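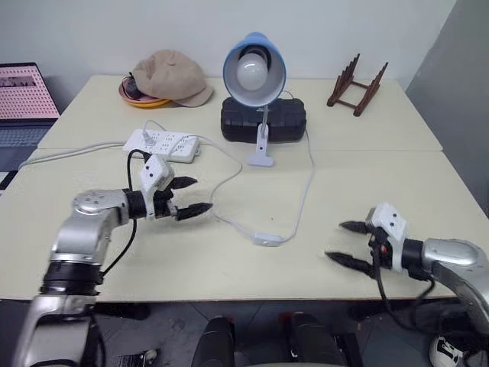

Building a Two-Armed Helper in the Shared Shop
Session 8: Cables, Reach, and the Lamp Switch
Notes by Nesrin Kırmızıgül

Last session ended with both arms bolted down and everyone feeling pleased. Today we ask them to do something, so enjoy the feeling while it lasts.

Reading before you come in: the Truller wiring sheet, both pages. The second page is the one with the fuse on it.

1. The task

Switch the desk lamp on using the inline switch on its cord. One gripper holds the switch body, the other works the button. A toddler can do this with one hand and a mouthful of toast. Budget the full evening.

The switch is a poor target. It is small, it is white, and it lies on a light tabletop attached to a cord with opinions of its own. Pull on one end of the cord and the switch goes somewhere you did not plan. Pick it up from the side, close to the body, and keep the cord slack.

2. Cable loops

Each gripper cable needs enough loop to let the wrist turn all the way both ways, and little enough that it doesn't hook the nearest object. Mpho Nkosi's rule is to turn the wrist by hand to each limit with the power off, then tie down whatever is left over. My rule used to be to guess. I replaced 13 connectors in October and now use Mpho's rule.

Check the loops again after any change to the mount. The lamp cord counts as a cable too, even if it isn't yours.

3. Facing grippers

With the fingers pointing at each other, the two arms share a patch of table and neither one knows it. Our controller (Molefe, the old board) handles each arm as if the other had gone home. Until we fix that, run the left arm first, stop it, then run the right. Joint speed stays at or below 3000 in the config file. The units are explained nowhere. At 2375 the motion is dull and the fingertips survive, so that is the default.

4. The seam

Two desks make one table until you calibrate across the join. Run the Kesen touch-off routine on the near desk and again on the far desk, and save both heights. If they match, measure again.

5. For next time

Write down every failed grasp, with what the cord was doing. "It missed" is not an entry.
Bring the Utard finger pads if you signed them out. You know who you are, and so does the sign-out sheet.
Read ahead on contact sensing, sections 2 and 3.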